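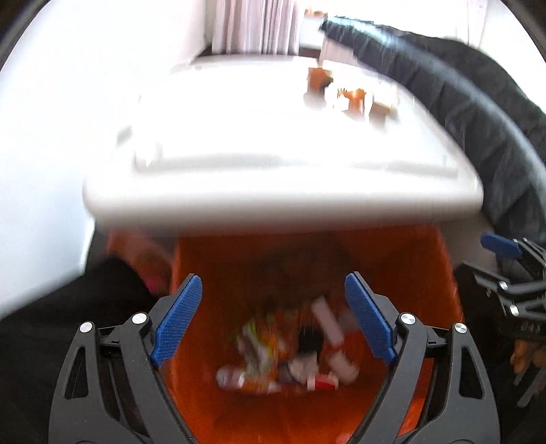 Fig. 1. Orange bin beside a white table, with mixed waste at the bottom.

Courses > Housekeeping and Facilities > Unit 4 > Handout 2

Filed under: Waste sorting, Course handouts

Clearing tables and emptying bins
Notes by Katalin Kovács, revised 6/30/99

Read before the practical in the Brutstead dining room. Bring gloves.

1. What ends up in a table-side bin

Most of it is packaging. In Fig. 1 there is a crumpled wrapper printed in green, yellow and orange, a white piece that looks like a plastic bottle or tube, and a small red-and-white cup or carton of some kind. The darker piece in the middle can't be named from above, and you should get used to that. Sort what you can identify and set the rest aside for a second look.

The February audit at Grisilstead covered 173 bags. Of these, 38 had liquid in the bottom, nearly all from bottles thrown in with the cap on.

2. Clearing the table

Work from the back of the table toward the front edge. Ask before taking anything if a person is still seated or reaching across. Small boxes and packets are often still in use – leave them until the table is free.

Keep the bin close to the edge so nothing has to be carried over the floor. Check the rim when you finish. Scraps catch there and drop off when the bin is moved.

3. Emptying

Lift the liner straight up. Do not press the contents down by hand. Tie, label with the room number, and take it to the Stasta collection point. Wipe the inside walls and the rim before fitting a new liner.

4. For the practical

Groups are led by Aqeel Zaidi and Hajnalka Pálfi. Each group sorts one bag and fills in the weight sheet in grams. Last term's lightest bag was 300 and the heaviest 445, so use the small scale.

Sheets go to Andor Szabó by the end of the session.

We use cookies to remember your settings. Accept | Manage preferences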